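The second life of the office computer

Most office computers are replaced before they are worn out. The lease ends, or the new software wants a newer chip, and the old towers go into a storeroom. Debora Russo has spent nine years taking them apart.

She works at Workutar, which handled 1,788 desktop machines last year. They come in on pallets, mostly from councils and colleges, and October is the busiest month.

The order of work hardly changes. The side panel comes off and the tower is laid flat. The hard disk comes out early and is logged by serial number, as clients want proof that each one has been wiped or shredded. Memory is next. Then the cooler is lifted away, the lever on the socket is raised and the processor comes out.

"People hurry the processor," Russo says. "A bent pin in the socket and the board is scrap."

A working board fetches far more than its weight in metal. The tested ones go to repair shops, and Gavin Galbraith, who runs one of them, buys 27 in a good month. He pays extra if the drive cage and cables come too.

Processors are sorted into trays by type, with a square recess for each. Old drives that pass their tests are sold in boxes of 37, and the cases go for steel on Tuesday.
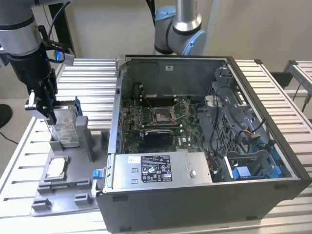
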